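3.2 Release formats and track order

The second part of the study looks at how small electronic labels order the tracks on a release, and whether that order changes with the format. We took the catalogs of two labels, Sudura and Mokstead, and kept every release that came out on both vinyl and digital. This left 129 releases. Remix-only records were set aside, as were live recordings.

For each release we noted the tempo and length of every track and its place in the running order. Tempo was measured by software and then checked by ear by one of the authors. When the two readings differed by more than 2 beats per minute, the track was measured again by hand. Most of the second readings were needed for beatless pieces, where the software tended to pick up a delay pattern and treat it as the pulse.

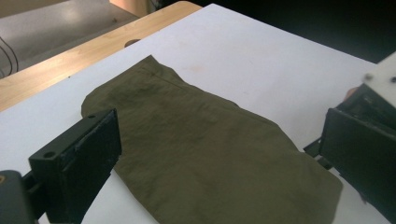
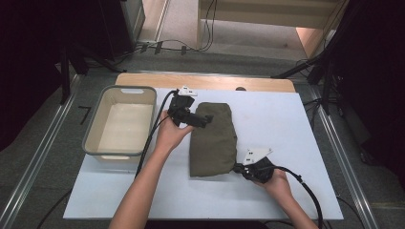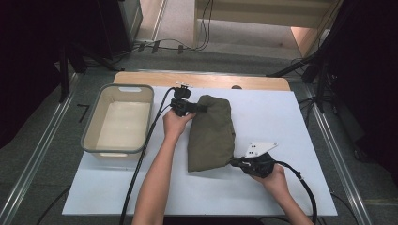
Figure 4. Olive-green cloth on a white surface, three views.

On vinyl, the longest track most often opened the B-side. Mokstead held to this more closely than Sudura, whose early records tend to put the long track last. The digital versions kept the vinyl order in all but 23 cases. In most of those the change was small - a short interlude dropped, or a closing piece moved up by one place.

Jovita Ochoa, who cut many of the Mokstead records, told us that long and loud tracks were kept away from the inner grooves where possible, and that artists were usually asked to agree to a new order before the lacquer was made. The Magaña albums are an exception. They were planned as single pieces and the label left them alone, even when this meant a quieter cut.

We had hoped to add a third label, Dendik, but its catalog before 2000 survives only in part and the track lengths printed on the sleeves are often wrong. A partial list received in December did not settle the matter, so Dendik is left out of the tables and comes up again only in the discussion of cassette releases in Section 5.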